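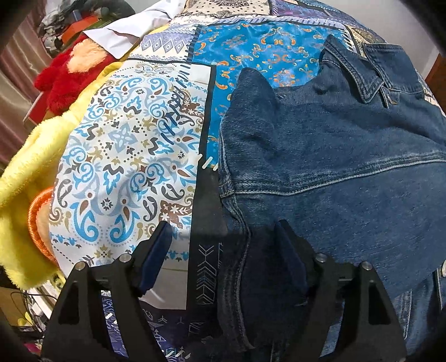 Hello again to everyone at the Amano Fund! Second report on the Zuvano history project, and a much happier one than the first (sorry about all the moaning over scanners last time).

The big news is the Skovberg yard papers. I finally got into the archive in January and came home with scans of 27 drawings, including the general arrangement as she was built and the one I'd been dying to see, the plan for lengthening her car deck. I'd always written that the new section went in forward of the funnel. Wrong! It went in aft, and they moved the mainmast to suit, so I've had to redo most of chapter three and a fair bit of the captions. Worth it, though.

The passenger chapters are coming along too. I've taped six interviews with former crew, mostly stewards and engine room people, plus a purser who kept every menu from the winter sailings. The menus are wonderful (so much herring) and they settle the question of when she stopped carrying first class, which the company brochures fudge for years on end.

Less good: the Rivera Line years are still thin. She was on charter to them for two seasons and I have hardly anything beyond timetables and a postcard with the wrong funnel colors painted in. I've written to the port office again and I'm trying the pilots' association next. If you know anyone with deck logs from that run, please send them my way.

On money, we're inside the budget. Scanning cost less than I'd planned and travel cost more, and I'd like to shift what's left of the one over to the other for a last archive trip, if that's okay with you. The spreadsheet is coming separately.

Still to do: two chapters to draft, the fleet list to check, and the index, which I'm putting off shamelessly.

Last updated: 2022-02-16

Contact | © Zuvano History Project | Back to top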